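From the planning desk: the laneways nobody owns

If you live in the older half of Farahani, there is a decent chance your back fence opens onto a strip of ground that appears on no one's rates notice. The original subdivision had a lane behind every row of houses so the night cart could get through. The night cart retired a long time ago. The lanes stayed, and have been quietly filling with lantana and other people's trampolines ever since.

Council has now published its draft Laneways Strategy, and I have read all 363 pages so that you can get on with your life. The appendices are the best part. There is a hand-drawn plan in Appendix C on which a surveyor has written "goat" beside one of the lanes, and the consultants have faithfully carried the goat across into the digital version.

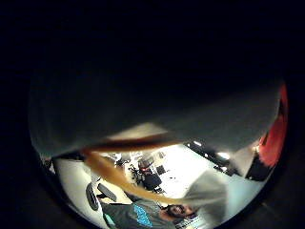 What is being proposed

The draft sorts the lanes into three groups. Some would be kept as public walking routes, with lighting and a proper surface. Others would be closed and offered for sale to the neighbours on either side. The rest go into a category called "Future Consideration", a place from which very little has ever returned.

There are 52 lanes on the list. Only 18 are marked for keeping, and most of those run off Graklow Street, where they already work well as a shortcut to the station. South of the creek almost everything is down for closure, including the Tukero Lane link that half the primary school uses to avoid the roundabout.

The reasoning seems to be that the southern lanes are narrow and have no lights. I would have thought a lack of lights could be cured with lights, but I am not a consultant. 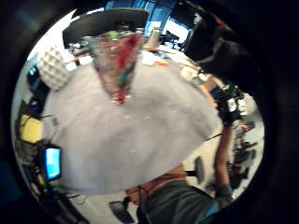
Have your say on the draft before the end of September.

Zewditu Mekonnen, who worked in strategic planning for a neighbouring council before she moved here and started going to our meetings, has been through the sale provisions with a pencil. Her main worry is that a lane gets closed first and offered to the neighbours second. If only one household wants its half, you end up with a dead-end pocket of land, fenced at odd angles and mown by nobody in particular. She would like to see closures happen only when every adjoining owner has signed up.

She also points out that once a lane is sold you don't get it back. The 1950s council sold the one behind Evska Parade for the price of a good lawnmower, and the present council has twice looked into buying part of it for a drainage easement. The current owners, quite reasonably, would like rather more than a lawnmower.

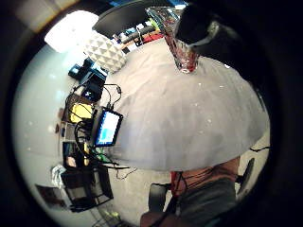
There is a middle path, and to be fair the draft does mention it, on the second-last page before the glossary. A lane can be leased to the people living along it for 5 years at a time, while the land stays public. They look after it, plant it if they like, and leave a clear way through for walkers. Do-yoon Yoo and his neighbours have been doing exactly this behind their row without any lease at all. They have lemon trees, a bench and, so far, no letter from the compliance officer. I hope I haven't just caused one.

Our submission will ask for leasing to be tried south of the creek before anything is closed, and for Tukero Lane to be moved to the "keep" list straight away. We'd also like the maps redrawn at a size that can be read without a jeweller's loupe.

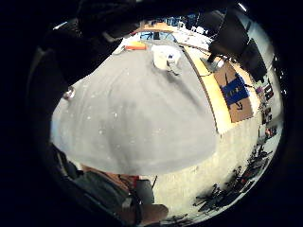

Do I have to live next to a lane to make a submission?

Anyone who lives, works or owns property in the council area can make one. A short letter in your own words counts for more than a form letter with your name at the bottom. Give the lane's name or its number from the map, and say how you use it.

Printed copies of the draft are at the library front counter. Ask for both volumes, as the maps are in the second one and it tends to be left under the desk.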